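Section 4: Hanging your Pluvelberg fabric backdrop

By now you should have the crossbar up and both uprights locked off (if you haven't, pop back to Section 3 and we'll wait for you). Hanging the cloth is the part most people look forward to, and it goes a good deal more smoothly with a second pair of hands and a cup of tea somewhere safely out of reach.

Before you start

Lay everything out on a clean floor. You'll need the fabric panels, the bag of Plidik clips, a soft brush and a step stool. Each clip is rated to hold 900 grams, and a single panel weighs well under that, so please don't feel you have to use every clip in the bag.

CAUTION: Never stand on the crossbar feet or lean a ladder against the uprights. The frame is made to carry cloth and nothing else.

Hanging the panels

1. Find the hemmed edge of the centre panel. It has a small woven tag at one end, and the tag goes to the back.

2. Fold the hem over the crossbar by 100 mm and put one clip in the middle. Don't fuss about getting it straight yet.

3. Work outwards from the middle, smoothing the cloth with the flat of your hand as you go, and clip again wherever it wants to sag.

4. Bring the side panels in so they overlap the centre panel a little at each corner. One clip at the fold will usually catch both layers.

5. Step back to where your guests or your camera will be and have a good look. Anything crooked is much easier to fix now than once the decorations are on.

Adding letters and decorations

Cut-out letters are far and away the favourite with our customers, and we can see why! Card or light foam is best. Start with the middle letter of your longest word and build out to either side, and if you're doing two rows, leave a hand's width between them so they don't crowd each other. A bit of a tilt here and there looks cheerful, so put the spirit level away. 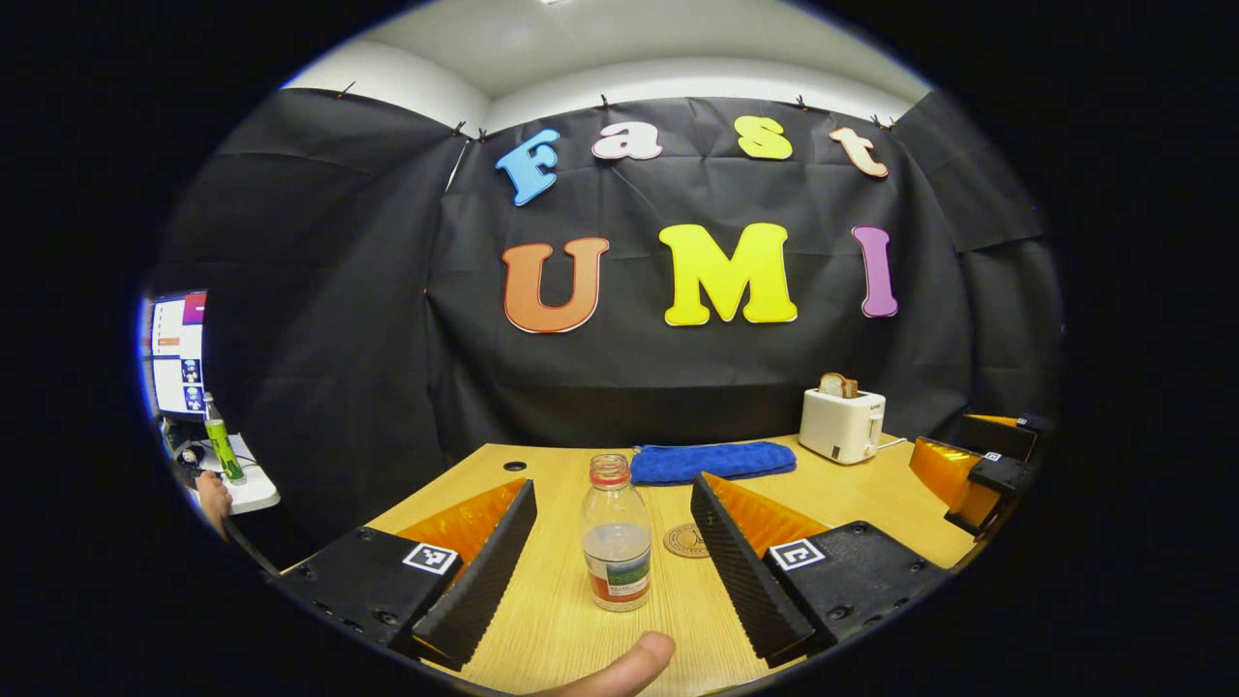
Fig. 7. Coloured letters in two rows on black fabric, clipped along the top edge.

NOTE: Use the removable dots supplied. Ordinary sticky tape leaves a grey mark on dark colours, and we've not yet found anything that shifts it completely.

Getting the creases out

New cloth comes folded and will show it. Hang it overnight if you can, as most of the lighter creases drop by morning. For stubborn ones, run a garment steamer down the back of the panel, keeping it moving and a hand's width away. Take the letters off first, or the dots will let go.

CAUTION: Do not iron the front of the fabric. The finish goes shiny and won't come back to its original colour.

Packing away

Take the clips off from the outside in, so the weight stays centred on the bar. Roll the panels around the cardboard tube they came on, and store them somewhere dry. Spare clips are sold under part number 196, and extra dots can be had from any Brusum stockist.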